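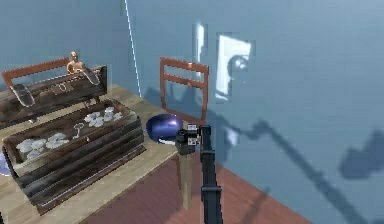 Minutes of the January meeting of the Kettle and Tea Circle, opened at 18:10 in the upstairs room of the shop. Chair: Jin-sol Yeom. The main business was the choice of a new electric kettle for the tasting evenings, as the old one does not hold its temperature any more. Before the first item the chair asked members to think also about the bowls for used leaves. She would like something rounded and glossy, in a blue-purple kind of colour, and she finds that such a bowl looks well on a light wooden table. The present bowls are white and show every stain. It was agreed to look for new bowls after the kettle is paid.

1. Minutes of the last meeting

Accepted with one correction. The green tea tasted in the second round was written down as a spring tea, but it was an autumn one. The secretary regrets the mistake.

2. Kettle for the tasting evenings

Three kettles were compared: the Jovex, the Prultus and the Tak. Each was lent by a member and used at home for two weeks before the meeting.

The Jovex has a long thin spout and pours slowly, which the members who make green tea liked very much. Its temperature can be set degree by degree. Against it, the lid becomes too hot to touch, and it holds too little water for a full table. One member had to boil three times for one round of cups.

The Prultus is the biggest. It boils quickly and the handle is comfortable also for a person with small hands. The power is 2000 watts, and the chair reminded us that the socket by the window does not accept the kettle and the heater at the same time. It has only four fixed temperatures, and the lowest of them is too high for the Japanese teas. Two members said they simply wait with the lid open, but others did not wish to wait.

The Tak is between the two. It keeps the water warm for half an hour after boiling. It makes a loud sound when it is ready, and it is not possible to switch off this sound. The member who lent it has got used to it. Her husband has not.

After a long discussion a vote was taken. The Prultus received 10 votes, the Jovex five, and the Tak two, with all 17 members present voting. The Prultus will be bought. For the low temperatures the Jovex may be borrowed from its owner when there is a Japanese evening, if she is asked one week before.

3. Descaling

The water in our town is hard and the old kettle was cleaned only when somebody remembered. It was proposed to clean the new one after every fourth evening, with citric acid and not with vinegar, as some of us could still taste the vinegar in December. Agreed. A sheet will hang inside the cupboard door, and whoever does the cleaning writes the initials on it.

A question was asked about filtered water. The secretary reported that the filter jug needs a new cartridge, and that with the old cartridge she notices no difference in the cup. The question is left open until the cartridge is changed.

4. Money

The balance is 446 pounds. The kettle is to be paid from this, and the receipt must be given to the secretary. The subscription stays the same until summer.

5. Programme

The next evening is for oolong, light and dark side by side. Members are asked to bring their own cup, because there were not enough the last time. The evening after will be for black teas with milk. There was some disagreement if milk should be allowed at the first tasting round. The chair decided that the first round is without milk and the second is free.

6. Other matters

The electronic scale shows a wrong weight when it stands near the edge of the table. Please place it in the middle.

One glass teapot has a crack in the lid. It may still be used, but please not for boiling water.

The key of the cupboard is again in the blue tin, behind the filter papers.

The meeting was closed at 19:50. Tea was made afterwards with the old kettle.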